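Small rooms and the habit of throwing away

July 26, 2026

In April I moved to a smaller apartment on the Larnell side of Detside, and since then I think a lot about garbage. I don't mean the big questions of the planet. I mean my own garbage, how much I make in one week and where it should wait until the truck comes.

In the country where I grew up, we had one bucket under the sink, and my grandmother covered the bottom with old newspaper. Plastic bags we washed and dried on the line together with the shirts. As a child I was ashamed when friends saw them. Now I pay 13 dollars for a box of bags which I use one time only, and I feel a different kind of shame.

My new building has strict rules. Paper goes down before 7 in the morning, glass has its own room, and everything else must be in a closed black bag. There is a fine of 123 dollars if the bag is open. I was never fined, but I did receive one letter, very polite, with the word "kindly" in it two times.
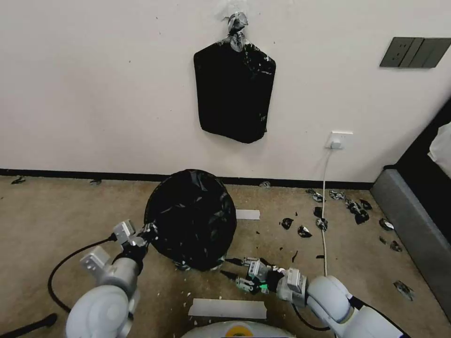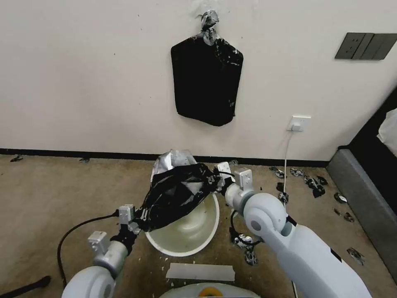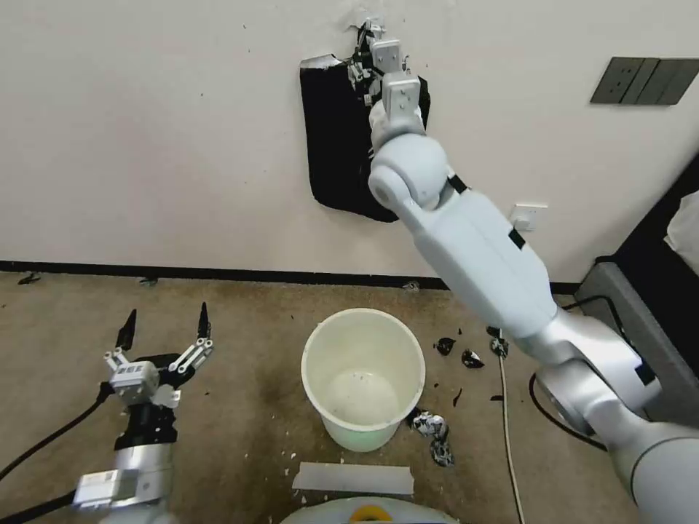
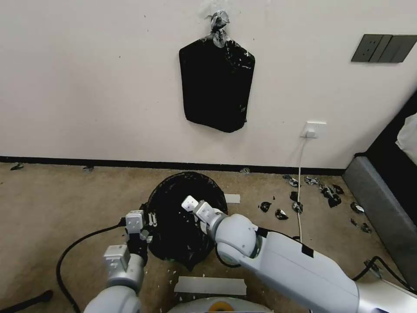 Black plastic against a white wall.

The kitchen is so narrow that a normal trash can does not fit if I also want to open the oven. I tried a small one with a pedal from the Jultent shop. It was good for coffee filters and bad for everything else, and the pedal broke after nine days. Then I kept the bag on the balcony, until the crows learned about it.

What helped me in the end was buying differently. On Saithong Street there is a grocery where rice, beans and oats are sold by weight, and you can bring your own jar. The first time I was nervous and forgot to weigh the jar empty, so I paid for the glass as if it was lentils. The woman at the register laughed and took some of it off.

Now I fill one bag in a week, sometimes less. I cook the green part of the leek, which I always threw away before, and I learned that old bread with garlic and an egg makes a real dinner. My neighbor across the hall fills three bags, but she has two babies, so it is not fair to compare.

I still did not start to wash the plastic bags. Maybe in winter, when the heater is on and they can dry above it. If somebody knows a good way to dry them without a smell, please write it in the comments.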